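Gomorent releases Vinard 2, planning and simulation software for robot arms

New version tests pick-and-place programs against varied rooms, lighting and surfaces before they are run on hardware

Gomorent today announced the general release of Vinard 2, the second major version of its motion planning and simulation software for single-arm robots. The release adds a scene generator, a rewritten grasp planner and a replay tool that lets engineers step through a failed run and see which part of the software made the wrong call.

Vinard 2 is available now to existing customers as a free upgrade. New licenses can be ordered through Gomorent or through its distribution partner, Vasilakis.

The software is meant for teams that write and maintain manipulation programs for arms with parallel grippers. A user loads a robot model, describes a task and sets the limits within which the surroundings may change. Vinard 2 then builds a set of simulated rooms, places the arm and the objects in each one, and runs the control program from start to finish. Table finish, floor pattern, wall texture, camera angle and object position can all be varied separately or together.

In the first version, users had to build each room by hand. Most customers made two or three and tested against those for months. Programs that did well in them often had trouble when moved to a site with a shiny worktop or a busy floor, where the perception software lost track of object edges. 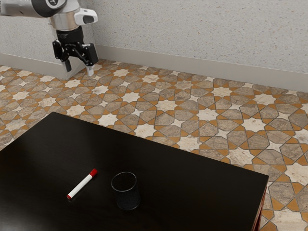 The standard library that ships with Vinard 2 contains 394 surface materials and a starter set of small household and office objects, including several made of clear or tinted glass. Dark glass on a dark table was one of the most requested test cases during the beta program. Depth estimates for such objects are often poor, and the new grasp planner accepts a confidence value for each point it is given. When confidence is low, it can ask for a second view before committing the arm to an approach path.

The planner has also been changed in how it handles distance. Earlier builds computed a full path from the home position to the grasp in one pass. Vinard 2 splits the path into a free-space section and a final approach, and recomputes only the final approach when the object estimate is updated. On Gomorent's own test machines, this cut replanning time enough for the planner to run in the same loop as the perception module. Customers who prefer the old behavior can turn it back on in the project settings.

The replay tool records joint positions, gripper state, camera views and planner decisions for every simulated run. Engineers can sort runs by outcome, open one, and move through it a step at a time. Runs can be exported and attached to a bug report, and another user with the same version can load the file and get the same result.

Beta testing began in January with 14 customer teams. Between them they ran more than 2000 simulated room layouts. Feedback from the beta led to several late changes, among them a simpler way to mark areas the arm must stay out of and a warning when a gripper model's finger lengths do not match its calibration file.

Vinard 2 works with Troltar, Gomorent's open format for describing robot cells. Cells saved in Troltar by the first version will open without conversion. Custom grasp scripts written for the first version need small edits, and a migration guide is included in the documentation.

Gomorent plans a maintenance update that will add support for arms mounted on linear rails. Deformable objects such as cloth and cable are not supported in this release.

Availability

Vinard 2 runs on Linux and Windows workstations. A graphics card is required for camera simulation, but planning and replay can be used without one. Licenses are sold per seat, and a separate license for unattended test servers is offered to teams that run simulations overnight. An evaluation copy with the full materials library can be requested from the Gomorent sales desk.

About Gomorent

Gomorent develops planning, simulation and testing software for robot arms. Its products are used by system integrators, research groups and manufacturers. Vasilakis distributes Gomorent software and provides installation and training.

Media inquiries: Gomorent press office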